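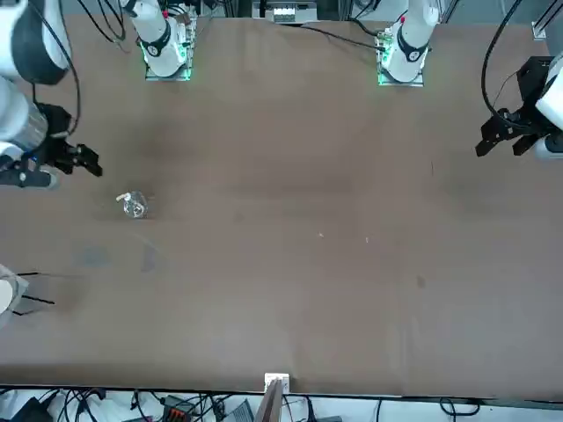

Cumley is a small collection of notes and photos on tabletop tidying: what gets left on a work table, where it ends up, and how the surface looks between rounds. The current release holds 1,857 entries from 46 tables. Each entry lists the loose items first and the marks on the surface second. A small clear plastic bottle on its side, like the one on the brown tabletop, goes under "containers, lying", with the white cap or spout noted separately. The faint gray marks below it go under "surface, stains".

Files

items.csv: one row per loose item
surface.csv: smudges, stains, specks
tables.csv: table color and finish

Known gaps

Specks are logged unevenly before version 4. Contents of bottles are not recorded. 57 entries have no finish listed.

Contact

Yamila Iturra keeps the item list. Send corrections to surface.csv to Bríd Hayes.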